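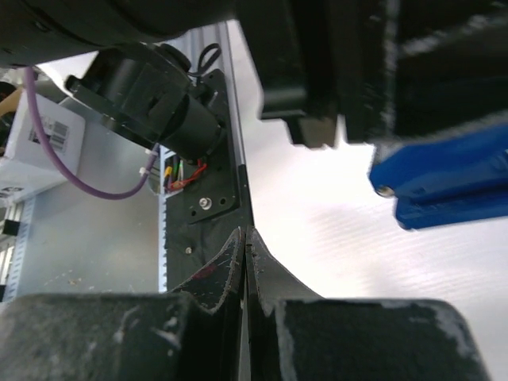
Workshop tips: looking after a belt axis and gripper

Isolate the supply before putting a hand near the belt. Wipe the aluminium rail with a dry cloth, then move the carriage by hand over its full travel. If it catches in the same place on every pass, look for grit in the belt teeth before touching the tension. Agustina Ibarra's build log for the Cavden bench gives 698 mm of travel; measure yours and write it on the rail.

Choose one awkward test piece and keep to it. A stapler suits, having smooth plastic, bare metal and a hinge. Set it down at an angle and close the fingers slowly.

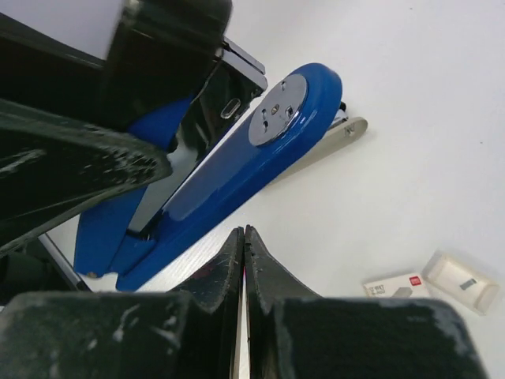

Reading time: 2 min

Scuffed fingertips are usable. Chipped ones should be changed as a pair – a new finger against an old one closes off-centre. Thin metal parts are best gripped at the tips, with the fingers brought in at low speed.
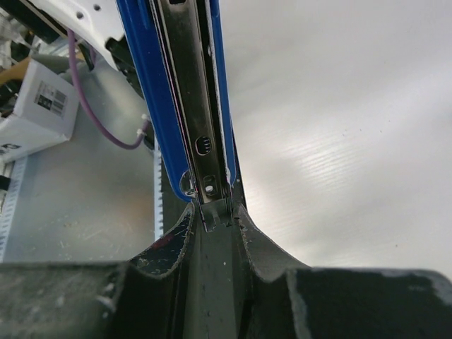
Narrow end held between the fingertips

Tie cables where they change direction and leave a free loop at the motor. Trim the tails flush. Check that no loop reaches the belt at either end of travel.

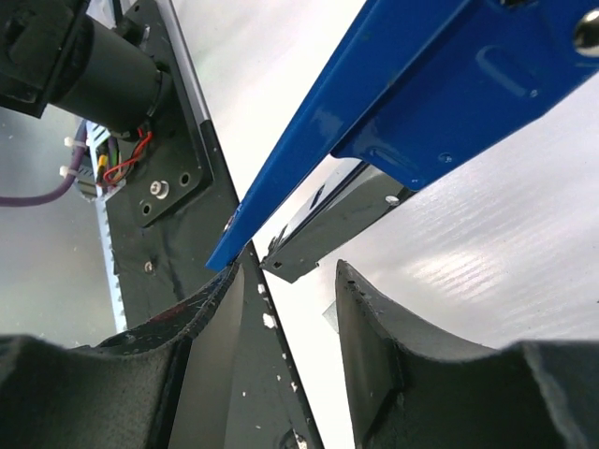 Motor, bracket plate and wiring

Bracket screws work loose first. Matvii Panasiuk marks each head with a paint pen and checks the marks every 29 hours of running. Log the hours on the sheet inside the Mistberg cupboard door.

Last revised 4 Aug 2026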